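Umo Hand-Held Gripper: Set-Up Guide
Reading time: 2 minutes
Print | E-mail

4. Comparing finger pads

Carry out this section once for each pad set under trial. The Umo body accepts the Horkard and Adeleke sets.

1. Fit both pads and check that the ribbed faces meet squarely.
2. Hold the gripper level and confirm that the pads appear in the middle of the camera view.
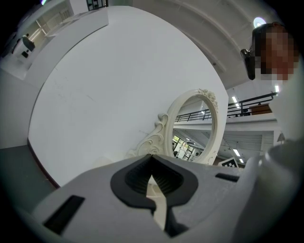 3. Place a small object on a firm, flat surface. Approach slowly, with one finger on either side of it.

Note: A mirror behind the work may show a second gripper in the recording. Enter code 112 in the log.
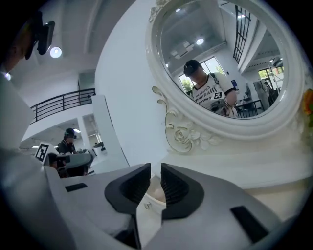 Temitope Haruna
Technical Author, Skokness

4. Close the fingers until both pads touch the object. Do not squeeze further.
5. Record the result on Form 353.

Caution: Keep fingertips clear of the jaws.

Related items
Cleaning the finger pads
Camera alignment
Form 353: pad trial record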